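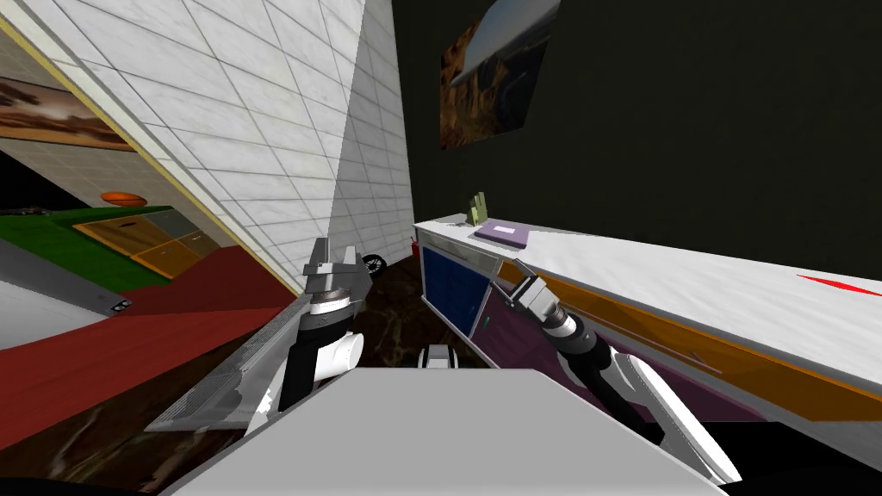
Regrouting a kitchen wall, do I have to take all the old stuff out first? Moved into the flat in August and the grout behind the worktop is going brown and crumbly in places. The tiles themselves are fine so I'm not replacing them. Mine are white, same idea as the white tiled wall there, with a long cabinet nearby that I can't shift because it's screwed to the wall. Landlord says just smear new grout over the top. Brother in law says that will fall off in a month. Who's right?? Also is it a one day job, I've only got Saturday. Got a bag of the Hornberg powder grout already, the white one, and a hand rake. Never done this before.

Posted by gritty_kitchen

tilerman_retired

Your brother in law. Smearing over the top gives you a skin as thick as paper and it'll flake the first time you scrub it. You need some depth for it to hold.

You don't have to get every last crumb out though. Go down a couple of millimetres, or half the thickness of the tile if it comes out easily. Anything brown and soft comes out completely. Hand rake is fine for a small wall, slow but you won't chip anything. Keep it in the middle of the joint and don't lean on it — short strokes. Do the uprights first, they're harder on the wrist and you'll be fresher.

Then hoover the joints, wipe with a damp sponge and leave it an hour. Mix small amounts. Powder into water, not water into powder, until it's like thick toothpaste. Leave it to stand five minutes and stir again. Push it in with a rubber float held at an angle, going across the joints diagonally so you don't drag it back out. Wait til it starts to firm up, then wipe with a sponge that's barely damp. Most people use too much water at this point and end up with patchy grout and then they blame the bag.

Where the tiles meet the worktop, no grout at all. That wants silicone, grout will crack there. Same down the side of your cabinet. Mask both edges, run the bead, smooth it, pull the tape while its still wet.

One day is tight. Rake out Friday evening if the neighbours will put up with you, grout Saturday, silicone the day after.

Posted by mop_and_bucket

did mine last year with a grout pen. 11 quid, took me an afternoon, looks brand new. wouldnt bother raking anything unless its actually falling out. the Galitz one is ok, the cheap ones go yellow. only thing is clean it really well first or the pen just sits on the grease

Posted by no.44_upstairs

Pen is fine for stained grout but OP said crumbly. It won't fill holes, and you'd be painting over damp behind the sink. So rake out the bad parts at least.

Couple of things to add to the long answer. Check the colour first, there's white and there's white. I did half a wall and the new bit looked like false teeth next to the old bit, had to go back and do the lot. If you're only patching, try it somewhere behind the kettle and leave it a day or two, it dries lighter.

Get the dust sheet right over the hob and tape the sink plughole. Grout down the drain sets and thats a plumber. Tip the bucket outside or let it settle and bin the sludge.

Wear a mask for the raking, old grout dust is horrible stuff. And goggles, esp if you're doing the row under the wall units and looking up.

Check the bag for how long before you can cook near it, mine said 24 hrs and I gave it two days.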